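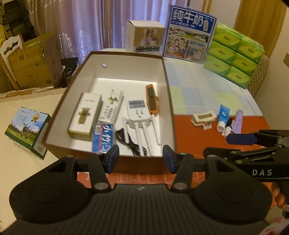

*Sorting a mixed household box at the table. Hiltumby Household Reuse Service, July 2024.*

**1/9** The Hiltumby Household Reuse Service has updated its guidance on packing mixed boxes. This thread sets out the main points for residents who plan to bring or send small household goods to us this season.

**2/9** A mixed box is any box that holds more than one kind of item: cartons, small electronics, toiletries and so on. We received 3151 of them last year. Most arrived in good order – a smaller number had to be repacked before they could be passed on.

**3/9** Please use a firm cardboard box that stands open without support. Boxes with a white interior, such as the one shown, make small items easier to find during checking. The maximum outside length is 78 cm.

**4/9** Cartons go in first. Stand long cartons upright or lay them flat along one side, and keep printed labels facing up where possible. Labels in any language are accepted. Our language desk reads Chinese, Turkish, Spanish and Polish.

**5/9** Electronics should be placed beside the cartons and never beneath them. Fold antennas down if they fold. Cables may remain attached, but should be coiled and held with a paper band. Please remove loose batteries.

**6/9** Toiletries are handled separately. Tubes and small bottles should be kept out of the box until the end, lined up on the table, and checked for closed caps. They then go into a sealed bag with a limit of 11 items per bag.

**7/9** Opened toothpaste, creams and medicines cannot be accepted. Unopened products must have at least 300 days left before the printed expiration date. Items with no date will be returned to the sender.

**8/9** Packing sheets are available at the Estum and Maihi counters. One sheet goes inside each box, on top, with the sender's name and a short list of contents. Boxes without a sheet will still be accepted, though processing takes longer.

**9/9** Questions about bulk deliveries should be addressed to Berkay Coşkun, Intake Manager, at the Estum counter. Collection by our carrier, Dralteo, continues on the current schedule until November. Revised collection routes will be posted on this account.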